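Members' Newsletter
Dec 17, 2018

The Khunthong seating collection comes to Wornden

The Wornden Centre for Furniture and Interiors is pleased to confirm that the Khunthong collection of woven seating will be shown in the Long Gallery from February. The collection is the work of Lamduan Kongkaew and Kanyarat Chuensuk, who have shared a workshop for most of their careers, and it is the first time that their chairs, benches and folding screens have been placed together in one room outside the trade fairs.

Members who attended the autumn talks will already know something of the work. Kongkaew trained as a joiner and draws the frames. Chuensuk is a weaver and is responsible for the seats, the backs and the panels of the screens. Neither regards the other's part as a finish to be applied afterwards, and the drawings lent for the exhibition bear this out. On most of them the weave has been pencilled in before the height of the seat is settled, and on several the frame has been redrawn to suit it.

The gallery plan

Twenty-four pieces will be on show. The curator, Saodah Chong, has arranged them by the way the sitter is supported and has set aside the order in which they were made. Visitors will enter past the upright chairs, continue to the low lounge seats by the garden windows, and finish with the long benches, two of which may be sat upon. The remaining pieces will stand on plinths no higher than a hand's width so that the undersides of the seats can be seen without stooping too far.

The undersides deserve the attention. In an ordinary woven seat the cane or cord is taken around the rail and back on itself, leaving a doubled layer with a hollow between. Chuensuk's usual method is a single layer passed through a slot in the rail and held on the inner face by a wedge of the same timber as the frame. The wedge can be tapped out and the whole seat replaced without disturbing the joints. It is a slower way to make a chair and a much quicker way to mend one, and the makers have always priced their work with this in mind.

Ash is used for nearly all the frames. The exceptions are a pair of early armchairs in oak, which the makers now consider too heavy, and a dining chair in cherry made for a private house and kindly lent by its owners. The cherry chair has darkened a good deal more on the left side than on the right, having stood beside the same window for many years, and the owners have asked that it should not be refinished for the exhibition. The Centre has agreed.

The Gronura bench

Members may be particularly interested in the Gronura bench, which has not been shown before. It takes its name from the ferry landing for which it was designed. The landing needed a seat that could be left in an unheated waiting room through the winter, and the woven paper cord of the indoor chairs was plainly unsuitable. Chuensuk worked for a season with tarred line, then with linen, and settled on a flat webbing of waxed hemp, which is drawn tight by turning a bar beneath the seat.

The bench is long enough for four adults and has no arms. Kongkaew's first drawing gave it a central arm, and the story of its removal is told in the letters displayed beside it. The landing's manager at the time wrote that passengers with luggage would place their bags against the arm and sit at either end, so that a seat for four would in practice serve two. The makers took the point. The arm was left out and the depth of the seat increased a little, allowing a bag to be set behind the knees.

Two of the original benches remain in use. The one in the exhibition was made to the same drawing in the makers' workshop and will enter the Centre's permanent collection when the exhibition closes. It was bought with the help of the Members' Fund, and the Trustees wish to record their thanks.

Lighting and colour

The Long Gallery has been repainted for the occasion in a warm grey chosen by Jonatan Blomqvist, who is also responsible for the exhibition design. Woven seats are difficult to light. A strong light from above flattens the pattern, and a light from the side throws shadows through the weave onto the plinth, where they compete with the object itself. Mr Blomqvist has used low lamps directed at the walls, with shaded fittings over the two benches that are open for use. The Damum wall light, familiar to members from the reading room, has been fitted along the north side with its brass shade turned upwards.

The blinds on the garden side will be kept half lowered in the mornings and raised after midday. Members who wish to see the lounge seats in daylight are advised to come in the afternoon.

Labels have been printed in a larger type than in previous exhibitions, following comments received after the ceramics display. A copy of all the labels, bound at the same size, may be borrowed from the desk.

The exhibition book

A book accompanies the exhibition and will be on sale in the shop. It contains an essay by Saodah Chong on the use of the wedge in seat weaving, a conversation between the two makers, and measured drawings of the upright chair, the lounge seat and the Gronura bench. The drawings are printed to scale on folded sheets, and the makers have given permission for them to be followed by amateur woodworkers for their own use. They ask only that pieces made in this way should not be sold.

The essay is of some wider interest. It traces the slotted rail to country chairs in which it seems to have been a repair, made when the outer face of a rail had worn through and could no longer hold the cord. Ms Chong argues that several makers arrived at the method separately and abandoned it when machine-drilled frames became cheap. Readers may not agree with every step of the argument, and the author acknowledges that few of the older chairs can be dated with confidence, but the photographs of worn rails make a strong case.

Repair days

The workshop at the rear of the Centre will be open for seat repair on selected days during the exhibition. Members may bring one chair each, of any make, provided that the frame is sound. Loose joints cannot be dealt with in the time allowed. Cord in natural and dark brown will be available at cost, and those wanting another colour should bring their own.

Places must be reserved through the desk. Priority will be given to members who were turned away last year, when the sessions were filled before the newsletter had reached every household. Kanyarat Chuensuk will attend the first session to demonstrate the slotted rail, and will be glad to look at difficult cases — worn rails in particular.

Care of woven seats at home

We are often asked how a woven seat should be looked after, and the makers have supplied the following advice for publication.

Paper cord should be dusted with a soft brush and wiped with a cloth that has been wrung out well. It should not be soaked. A mark from food or drink is best dealt with at once, working from the edge of the mark towards the middle, and the chair should then be left to dry away from a radiator.

Cane behaves differently. It becomes brittle in a dry room and benefits from a little moisture on the underside a few times a year. A seat that has begun to sag may often be brought back by damping it from below and leaving it overnight. Where a strand has broken, the seat should not be used until it has been mended, as the neighbouring strands will quickly follow.

Hemp webbing needs little care beyond an occasional turn of the tensioning bar. The makers advise a quarter turn and no more. Wax may be renewed when the surface looks pale, using a hard wax rubbed in by hand.

Standing on a woven seat of any kind is to be avoided.

Attendance and membership

The ceramics display, which closed in the autumn, received 2,966 visitors, and the Trustees are grateful to all who came. Since it opened, 131 new members have joined the Centre. They are warmly welcomed, and are reminded that admission to the Khunthong exhibition is free on production of a current card. One guest may be brought without charge.

Cards which have expired will be honoured until the end of February. Renewal forms are available at the desk and should be returned to the Membership Secretary, Tarun Vishwakarma, who will also deal with changes of address.

Members are asked to note that the side entrance will be closed while the plinths are being delivered. Those who need step-free access during this period should ring the desk on arrival and will be brought in through the workshop.

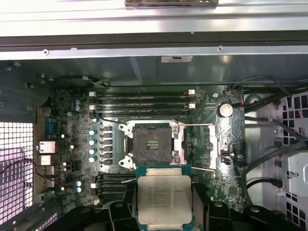

Items for the next newsletter

Notices and letters from members should be sent to the editor at the Centre's address or left at the desk in an envelope marked for the newsletter. Letters may be shortened. Small advertisements for the sale or exchange of furniture are accepted from members only and are limited to 3 lines.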